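Harora White Knit Jersey
Skelance Teamwear

The Harora is a plain white short-sleeve jersey for training and everyday team use. It is cut straight through the body, with a set-in sleeve and enough length to stay tucked in. The knit is light and has a fine raised texture, so it doesn't cling the way a flat knit does.

The white is slightly warm. If you are matching it to shorts or socks from another maker, order a fabric swatch first.

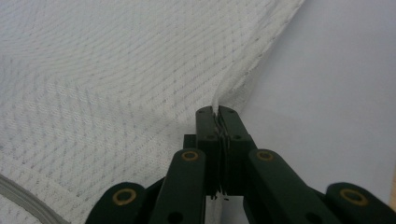

Page last changed: September

The small dots run in faint rows across the cloth. They show more in side light than under a bright ceiling lamp, and the folds look soft gray.

Fabric: 100 percent polyester knit
Sizes: youth 10 to adult XXL
Item number: Harora 17
Minimum order: 15 shirts, sizes can be mixed
Price: $28 each, numbers extra

Wash cold, inside out, with other whites. Tumble dry low or hang up. Do not use bleach or fabric softener. Do not iron over printed numbers.

Printed numbers are applied at our Motine shop after the order is confirmed. Shirts with numbers can't be returned. Blank shirts can be exchanged for another size if they have not been washed.

See also: Harora long sleeve, Harora shorts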